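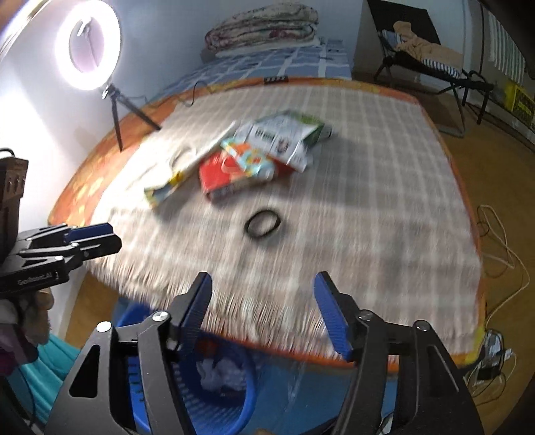 Fig. 3. Cloth at the side of a table, with a basket below.

4. Sorting and washing of table cloths and napkins

This section is for all persons who work with the Trimimov washing program in the guest house or at home. Please read it to the end before you start the first load. The settings of the machine itself are in section 2 and are not repeated here.

4.1 Before sorting

1. Clear a table which is large enough to open one full cloth. Wipe it and let it dry.
2. Put a basket under the edge of the table, at the side where you stand. In this way the sorted pieces can go down directly and you do not carry them across the room.
3. Shake each piece outside or over a bin. Crumbs make gray paste in the filter.
4. Look at the care label. If the label is missing, treat the piece as delicate.

Note: Strong colors such as maroon, purple and teal must be kept in separate piles until you did the color test in 4.2. New pieces give color for more washes than most people expect.

4.2 Color test

1. Choose a corner which is on the inside of the hem.
2. Make it wet with lukewarm water and press a white napkin on it. Count slowly to 20.
3. If the napkin stays white, the piece can go with other colors of similar tone.
4. If the napkin takes color, wash the piece alone, cold, and repeat the test after each wash.

CAUTION: Do not use stain remover before the color test. A pale mark made by stain remover cannot be repaired.

4.3 Stains

Wine and fruit: rinse from the back side with cold water. Do not rub.
Candle wax: let it become hard, lift it with a spoon, then put paper on both sides and use the iron on low.
Oil: cover with Fernier powder, wait, brush it away. A second time is often necessary.
Unknown stains: cold water only. Hot water can fix them in the cloth.

4.4 Loading

1. Weigh the pile in the basket, and subtract the weight of the empty basket (687 g for the basket supplied with the kit).
2. Fill the drum loosely. You should be able to put your flat hand on top of the load.
3. Choose program 3 for colored cotton. Choose the delicate program for linen with embroidery.
4. Set the spin speed to 700. A higher speed makes sharp folds, which are difficult to iron out.

Note: If you use Bitov liquid, put it in the left drawer and never directly on dry cloth. It leaves a ring.

CAUTION: Do not leave wet colored cloths on top of each other after the program has finished. The color can move from one to the other also in a short time. Open the door and take them out one by one.

4.5 Drying and storing

1. Hang the cloth over two lines, so that the middle hangs free.
2. Keep strong colors out of direct sun. In August this is especially important.
3. Iron from the back side when the cloth is still a little damp.
4. Roll large cloths on a tube. Folded cloths should be folded again in another way every few months.

The stain table was checked by Hoi-yan Chang and Thérèse Nguyen. Corrections to this section can be sent to Pao-chu Yau at the Ko office. For spare baskets and filters see section 7.

Revision of section 4: 2021-06-02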